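Pins and pads on the pair

I moved the two hand-held grippers over to the long table at Clavport this week, so I finally wrote down how I look after them. Efa Jenkins asked for it back in September and I kept putting it off.

Pins first. Each linkage turns on metal pins, and on ours the ones nearest the fingertips wear quickest. I hold the outer arm still and push the finger sideways. If it clicks, the pin comes out and gets measured. I have a bag of 160 from Gittins and have used 19, mostly on the right-hand unit.

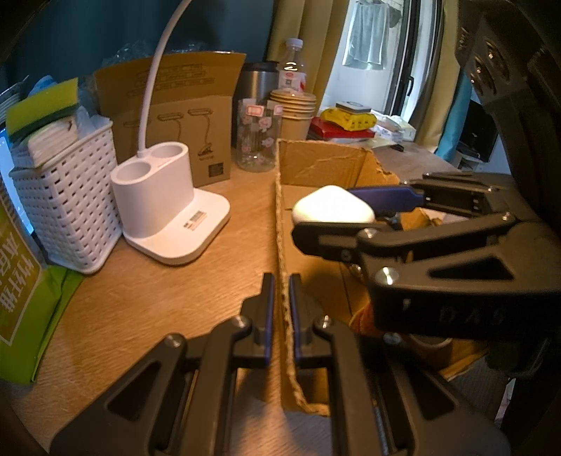

Both grippers at the table, the right one closed on a rounded white object.

The pads are the blue-violet strips on the inside of the fingers. I wipe them with a damp cloth and let them dry before anything gets picked up. When a corner lifts I replace the pair - a new pad facing an old one closes crooked. Rhydian Gough glues his. I use tape and change it every seven weeks.

After that I open and close each gripper slowly with nothing in it and watch whether both fingers meet in the middle. The left one was off after the last pad change. I backed off the two linkage screws, squared the fingers on a flat block and tightened them again.

The log stands at 3833 cycles on the newer unit. Next job is the housing screws, once Prys Pumphrey brings my small driver back.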